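Arvo Kemppainen
Fri 28 September

Patio furniture notes from the courtyard at Briltham, part 1. The round table has a glass top, and both laptops stay closed until lunch is over. Posts are short, as usual.

The top is textured glass. It hides fingerprints well. It is less good for writing on, so bring something stiff to put under the paper.

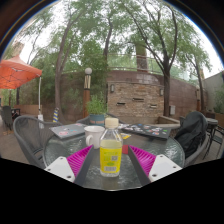 A mug sits flat enough on it. I have tested this with full coffee and had no spills in 14 lunches. A tall bottle is also fine if you keep it away from the rim.

Woven chairs: comfortable for an hour, then you want a cushion. The backs are wide enough to take a jacket without it sliding off. The armrests do not fit under the table.

Umbrella: orange canopy, white pole, white base. Crank it down when the wind picks up. Ours at the Lerkena office went over in January and the repair took 5 weeks.

Stickers on laptop lids: leave them on. They come off badly after a summer outdoors, and the glue picks up grit. 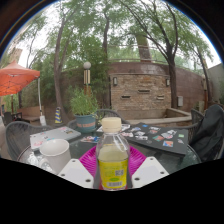 Filed under: Plants and lighting

The potted plant is in a teal pot with an orange band. Its stems are thin, so it does little as a windbreak. The globe light on the post is close by. I would still add a table lamp for evenings.

Part 2 covers cleaning the glass. Warm water first, then a soft brush along the texture.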